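# Yellow, close up 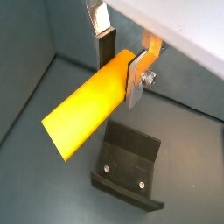 *1. Lemon yellow along the sides, deeper orange-yellow toward the rounded top.*

This page is part of the color pages on the Lenihan gallery site. Each one takes a single color and stays with it. Red went up in November and green came after it. Yellow opens with one picture, and more will be added underneath as they are chosen.

The piece is plain. It has long, nearly straight sides, a smooth surface and one flat end, cut clean on a slope down to a point. There is no printing or label to be seen on it. A slightly darker orange band follows the lower right side, and that band is worth a close look. On a small screen it is easy to miss, so open the large version if you can.

There is more orange next to it, on the angled bracket, and a shiny silver bolt sits beside the bracket's lower arm. The bolt head picks up bright highlights and dark reflections. The yellow has none of that broken look.

**Notes on the set**

The yellow set will run to 30 pictures. Red has 50 and green has 60, but green was split over two pages after complaints about loading time.

Captions are by Ultan Ó Dálaigh. They are kept to a line or two and mostly deal with color and shape.

Prints from the red and green pages can be ordered through the Plisis print room. Yellow prints will be listed when the set is complete. Sizes are the same as before, and the paper is still the matte stock.

The full color series now stands at 320 pictures. Older pages, including the two blues, are in the archive under Fasow, where the series began.

Next page: white and off-white.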